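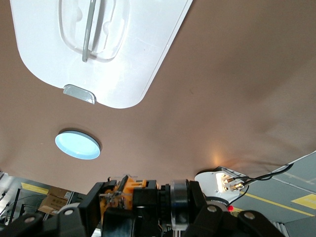 5. What the arm does to the shift

5.1 The work as written and the work as done

The job description for a handling operator at the Lallby site is one page long and has not been revised since the building opened. It lists lifting, inspecting, labeling and "other duties." Our observations suggest that other duties were always most of the job, and that the arrival of the Flukeo arm has made them more so.

Figure 4 shows the work from the arm's side, as recorded by the camera at its wrist. Brown fabric takes up most of the view, with a large white plastic panel set into it and a gray handle bar lying across the molded grip area of the panel. To a person, this is a thing with a handle. To the planner it is a soft surface of uncertain shape with a hard surface in it, and the handle is a candidate. Operators found the distinction funny in the first week and tiring by the third.

Figure 4. Wrist camera view with fabric and white panel overhead. The arm's own brackets and housings, with orange 3D-printed parts, occupy the lower part of the image; yellow floor markings are visible at both bottom corners.

Much of what we have to say about changed work concerns soft material. Rigid items went over to automation with little comment from anyone. Fabric sags and wrinkles, and it has a different shape each time it is presented, so a grasp that was correct before lunch may be an insult to the same item after it. The integrator's proposal, which we were allowed to read but not copy, dealt with this under the heading "edge cases." During the observation period, deformable items made up the larger part of what operators called a normal day.

5.2 Standing by

Before installation, one operator took an item from arrival to label without handing it over. Afterward the same operator loaded the cell, watched the attempt, and stepped in when the attempt ended badly. Villadeo's planning documents call this last activity "exception handling" and assign it no time at all. We logged 146 interventions over the study, of which 110 involved fabric. None of them took zero seconds.

The loss of time was smaller than the loss of rhythm. Operators described the old work as repetitive and the new work as repetitive with interruptions, and several said they missed being bored in a way they had chosen. One, with nineteen years in goods handling, put it this way: "I used to be slow because I was slow. Now I'm slow because it's thinking."

Watching also turned out to be a skill that had no grade attached to it. The experienced operators could tell from the first few centimeters of approach whether a grasp would hold. They moved toward the stop button early, with the air of a person reaching for a glass near a toddler. Newer staff waited for the alarm. The site's training plan covered the button thoroughly and the judgment not at all, and the pay scale followed the training plan.

5.3 Who owns a dropped item

The old rule at Lallby was simple: you drop it, you write it up. The rule was carried over unchanged, and for the first weeks the person nearest the cell wrote up whatever the arm let go of. The damage form has a box for the name of the responsible employee and will not submit if the box is empty. Operators entered the shift lead. The shift lead entered Kakakhel, the name of the scheduling software, which accepted the charge without complaint and by June had the worst handling record in the building.

This was a joke, but a useful one. Once the damage reports were attributed to software, management could see for the first time how many of them there were, and a second box was added to the form. Krisztina Fekete, who ran the floor on the late shift, told us she had requested the box in writing twice before. In her account, what moved the matter forward was a monthly report in which a piece of software was recommended for retraining in safe lifting.

5.4 Small repairs

The maintenance contract covers the arm. It does not cover the things that happen next to the arm, and the boundary is patrolled with some energy on both sides. Cables, clips and printed parts are the usual ground for dispute. Two operators became the people one asks, first informally and then at all hours. Neither had applied for this, and one found out about it from the on-call list.

They were good at it. They kept a notebook in which faults were sorted by the sound they made, and it was consulted more often than the vendor's manual, which runs to 2,000 pages and does not discuss sound. When we asked to cite the notebook, its authors requested that their handwriting not be reproduced.

5.5 What the staff asked for

We closed each interview by asking what should change. We had expected requests about speed or job security, and security did come up, usually after the recorder was off. The most common request on the record was for a chair. The cell had been laid out for a process with no person in it, and the person in it had been standing for the whole of every shift. The second most common was that somebody tell them beforehand when the grasp settings were updated, so that they would know whether to distrust the arm in the old way or a new one.

The chair was approved within 5 days. The update notices were still under review when we left the site.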